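Week 2 - Claims about work and wages

Bozkurt says new tools raise pay in the long run. Ask him how long. The Livorville figures cover 63 firms, and the 115 in the first survey are never mentioned again. Widmer's reply is better but leans on averages, and an average wage tells you little about the person on the lowest one.

Read both before the seminar and mark every "will" that should be a "may".
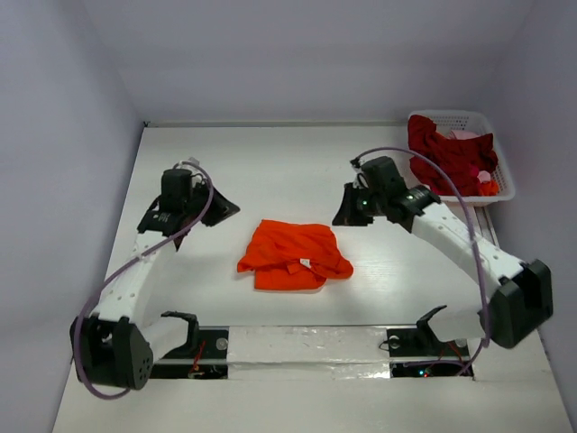

Fig. 2. Two white arms with black grippers at a white table.

Essay: 70% of the mark. Hand in to D. Demirtaş.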